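Family drum morning at the Cletham library – okay for a 2 year old?

Print this page | E-mail to a friend
2 min read

Posted by Ralatow
My sister sent me the flyer for the family drum morning in November and I'd love to take both kids, but the flyer says ages 4 and up. My oldest is 4 and my youngest just turned 2. Does anyone check at the door? And is it very loud? The little one loves music at home but she cried through most of a parade this summer, poor thing.

Maureen Cheetham
Oh, do bring them both! I've taken my grandchildren to these for years and I have never once seen a younger brother or sister turned away. The age on the flyer is mostly for the part where the children get to play the drums themselves – the little ones are welcome to sit on the rug and clap along. It does get loud toward the end, when everybody joins in, so I'd sit near the side door, where you can slip out to the picture books for a bit and come back. Get there 15 minutes early if you can, as the rug fills up fast and the chairs behind it are hard for small people to see from.

Guvex
its free but you need a ticket for each kid, ask at the desk

Blomqvist
We went last spring with our two. Ear muffs helped a lot with the younger one, the kind that go over the head. The singing at the start was her favorite part and we left before the big drums, which suited everybody. 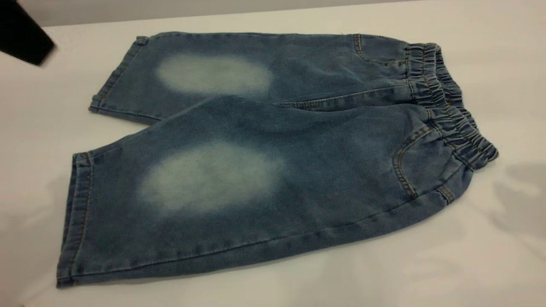
Parking behind the building was easy, and the stroller fit down the aisle just fine.

Related
Puppet shows for toddlers
Where to rent a child-size violin
Story time with live guitar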